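2 min read

Wernumard now stocks the Praltar sorting starter kit

The Praltar starter kit from Filtia is in our catalogue as of 12/15/24, and we have a demo unit set up in the workshop for members to try. It ships with a two-finger gripper, a mounting bracket, a fixed overhead camera and a set of coloured target sheets. You supply the arm and the table.

Our own trials have been with kids' footwear, picked from a white tabletop and set down on a blue sheet. It's the job most of our returns-centre members ask about.

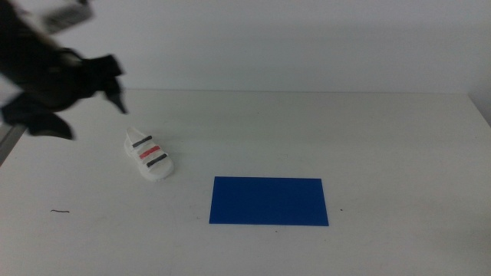
Setup took us 14 minutes from the printed guide, not counting camera calibration — allow longer for that the first time. The Tudose software runs on an ordinary laptop and stores up to eight pick routines. White items on a white surface need more careful lighting than the guide lets on, and we have asked Filtia to expand that page.

The kit is $839, or $456 for the gripper and bracket alone. Both come with a one-year warranty. Replacement fingers are sold in pairs. Demo bookings are open until the end of March, and each slot covers one kit and up to two people. Bring your own items if you can.

Contact the Wernumard equipment desk | © Wernumard | Back to top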